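**Knife trials stopped at Tisadano test kitchen after grip fault**

30th November

Tisadano has stopped all work with blades at its test kitchen after a robot arm let a serrated knife turn in its gripper during a handling trial. No person was hurt. The company says the trials will stay closed until the gripper has been checked by its maker, Priltetti, and until a new rule for the safety gate is in place.

The arm was learning to pick up a kitchen knife by the handle, hold it with the point up, and bring it back to its holder. It is one of the simpler tasks in the program, and it had been repeated many times since September.
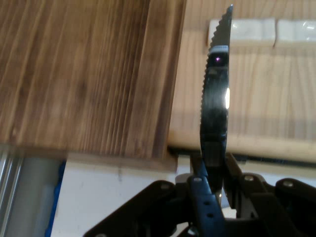
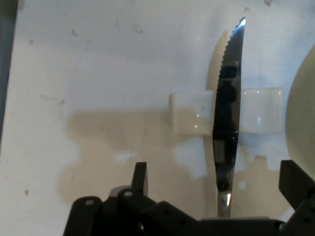
*The serrated knife at the gripper during handling work.*

According to a short report which Tisadano gave to its staff and then published, the fault came in the 152nd run of a planned series of 200. The arm had lifted the knife and was moving it sideways at low speed. The handle then rotated between the two fingers, and the point of the blade swung down toward the front side of the table. The control software did not notice any problem. It read that the fingers were closed at the correct width, and so it continued the movement for a few seconds more, until the operator pressed the stop button.

Clem Tamihana, who leads the trials, was the person at the button. She said that she was watching the handle and not the screen, and that this made the difference.

"The screen was all green," she said. "The gripper told us that it was holding something, and this was true. It did not tell us that the thing was pointing in another direction. We had never asked it that question, and we should have."

The knife did not fall. It touched the edge of the table and stayed in the gripper, held by the lower part of the handle. Staff waited until the power of the arm was off and the air line was closed, and then took the knife out with a cut-proof glove. The report says that the blade has a small mark near the tip, and that the table has a scratch.

The first examination points to the pads on the inside of the fingers. They are a wearing part, and the maintenance plan of Tisadano says to change them after 900 grips. The pads in use had passed this number. A change had been written in the log for the week before, but the pads that arrived were for a different model, so they were put back in the box and the old ones remained. Nobody informed the operators. A second point is the handle itself, which is smooth and a little curved. The earlier part of the program used handles with a rough surface, and the closing force was never raised for the new knives.

Brodie Bolger, a technician at Priltetti, visited the kitchen two days after the fault and took the gripper away. He said that worn pads can explain a part of the slip but perhaps not all of it. His team will look also for play in the linkage, where a loose screw could let one finger give way under a side load. Until this work is finished he does not want to name one cause.

"I can make a pad slip on the bench, that is easy," he said. "I need to see if it slips in the same way, with the same knife. If it doesn't, we have to look further."

The report is more critical about a different matter. The gate on the operator's side of the cell was open when the fault happened. This is allowed at low speed, because the arm is limited and the operator needs to put the objects back by hand between runs. The rule was written when the objects were spoons, cups and plastic boxes, and it was not reviewed when the knives came in. Tamihana was standing 72 centimeters from the table. The blade never came close to her, but the report says plainly that the distance was her own choice and was not required by any procedure.

From now on, the gate must be closed for each run with a blade, with no exception for low speed. Tisadano will also add a camera check, which compares the angle of the knife with the expected angle and stops the arm if the difference is too large. The pad counter will be connected to the control software, so that the arm cannot start when the limit is passed.

Herrero, the catering company that pays for a part of the program, was informed on the same evening. It has asked to see the complete findings before it decides on the next stage, in which the arm should cut bread in one of its real kitchens. That stage was planned for the winter and will now be later – the company did not give a new date.

Other work at the test kitchen goes on with a second arm, which has a gripper from Zindska and does not handle anything sharp. Tisadano said that its pads were examined too, and that two of them were replaced.

The final report is expected when Priltetti has returned the gripper. Tamihana said that it will be published in full, including the maintenance log.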